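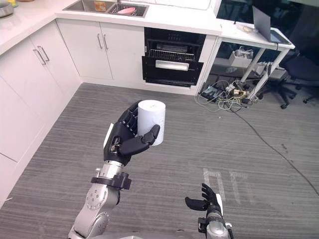
Hutance Street Allotments — plot holders meeting, September, 7 pm start, back room at Mevgate hall. Apologies taken, last minutes agreed with one fix (the hose is 40 feet, not 20). Water first. Bill is up again, $120 over what we set aside. Long talk about rain barrels. Gauges for the plots — plain white cylinder with a flat top, smooth sides, same sort of shape as in the picture, was liked better than the square ones. Agreed to get prices, no order yet.

Gate. Code is now 2232. Do not write it on the shed door. Someone did.

Compost. Onwood can drop wood chips but only before noon and only if the lane is clear. Pallets to be moved by whoever put them there. Bay 2 is full, please use bay 3. No cooked food, no bindweed, asked again.

Temba seed order — list goes up in the shed this week, garlic and onoin sets mostly. Pay when you sign, cash or check. Late names wait for spring.

Plot 20 is overgrown. Letter to go out, then offered to the wait list if no answer in a month.

AOB: slugs. Wheelbarrow tire flat again, patch kit is in the tin. Request for a second key to teh tool shed, agreed.

Closed 8:40. Next one same room, bring own mug.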